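Chapter 4
Choosing a Simulation Package for a Household Humanoid

In this chapter
What a simulation package contains
Reading a supplier's offer
The robot's own view
Checking the rooms before you pay
Licenses, updates and support
Review questions and workshop tasks

Chapter 3 dealt with buying a robot. Many groups now buy the simulation first and the robot later, and some never buy the robot at all. A simulation package lets a team write and test its control programs on a computer, with no hardware to charge, repair or store. It also costs money, and the offers are hard to compare. Two suppliers can use the same words for very different goods.

We will work through one product, the Pirnurcombe Home Package, sold by Ternport. It was chosen because its parts are easy to separate. The version discussed is the one on sale on March 16, 2020. Prices are left out, as they depend on the number of users and the country.

4.1 What a simulation package contains

Most packages have a robot model, a set of rooms, a physics engine and a program that ties them together. The robot model gives the shape, weight and joint limits of each part. The rooms give the robot something to stand on, walk around and reach for. The physics engine works out what happens when two surfaces touch.

In the Home Package, the robot model is called Ra. It is a humanoid with two legs and two hands. The rooms come as a separate set called Nernwood, which has eight furnished rooms and 1,139 objects. Ternport will sell either part alone. A buyer who already has a robot model may want only Nernwood, and should ask which file formats it can be exported to.

4.2 Reading a supplier's offer

An object count says little by itself. A cup that can be lifted and a cup that is fixed to a shelf both count as one object. Ask for the list, and ask which entries can be moved, opened or filled. In Nernwood, almost five in every eight objects can be moved. The rest are there for the robot to see and avoid.

Ask the same kind of question about the robot. "Full hand model" may mean that every finger joint can be driven, or only that the fingers are drawn. Ra has driven fingers – the base license includes them, but touch sensing is an extra.

4.3 The robot's own view

Sales material usually shows the robot from across the room. Your program will work from the robot's camera, so ask for pictures taken from there. With Ra's head tilted down, its arm and foot come into view along with the floor and furniture. Look at the gap between thumb and finger, and at how shadows fall near the hand. A vision program may have trouble with strong floor grain or small bright reflections, and it is useful to have both in the test rooms.

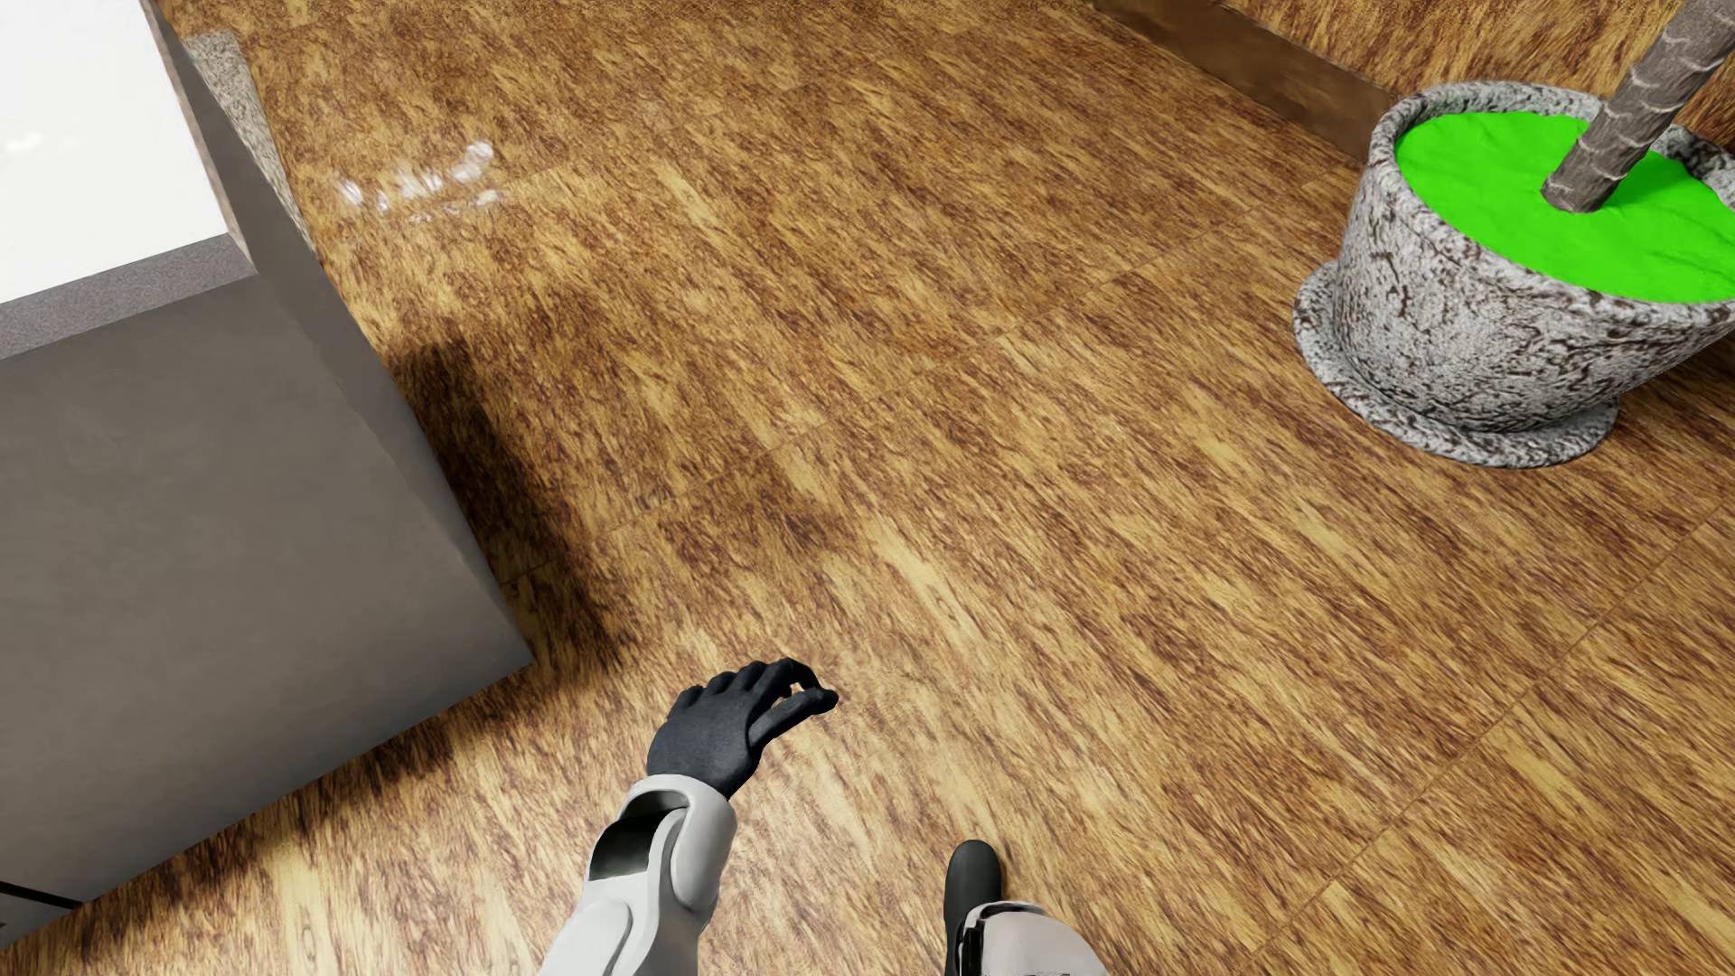 4.4 Checking the rooms before you pay

Ternport offers a trial license for one Nernwood room. Use it on the computer you plan to work with. Load the room, walk the robot along each wall, and write down any place where a foot sinks into the floor or a hand passes through furniture. Repeat the walk with the camera turned on, as this slows most machines down.

Then run one short task from your own project. Five runs from the same starting position should give nearly the same result. If they do not, ask the supplier how the random settings are stored.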